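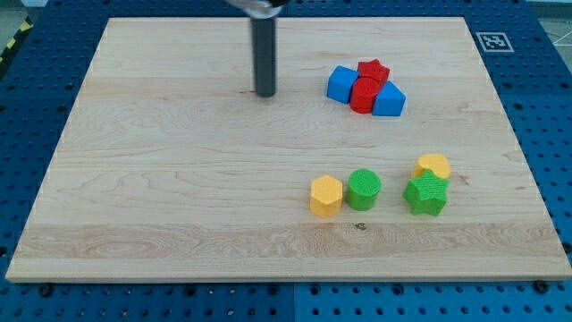

Week 5 handout: Sleep, and what we do instead of it

Sleep is the one healthy habit that costs nothing and can be done lying down, and still most of this class is bad at it. Bring your sleep logs. If you filled in all seven nights at once in the hallway, please at least vary the ink.

Terms for the quiz
Sleep debt: hours you needed minus hours you got. Your body keeps the books.
Sleep latency: time from lights out to asleep. Dropping off the second you lie down isn't a talent. It usually means you're short.
Circadian rhythm: the body's daily clock, set mostly by light, including the light from your phone.

Caffeine
It hangs around for hours, so half of a 4 p.m. coffee may still be with you at bedtime. Work it through: 80 mg at four, half-life of five hours, leaves 40 mg at nine. Now do the same for your own log and show the steps.

Naps
Short and early. A two-hour nap after dinner is called going to bed badly.

Reading: Herath, chapter on shift workers in Jarkum. Skip the appendix unless you're having trouble sleeping.

Comments

Nunora: Is tea counted as caffeine for the log?

Shafiq Bhuiyan: Yes. So is the cola you were holding when you asked me in class.

Khan: I got 72 mg left at bedtime, is that bad or did I do it wrong

Shafiq Bhuiyan: Show me the steps and we'll find out which.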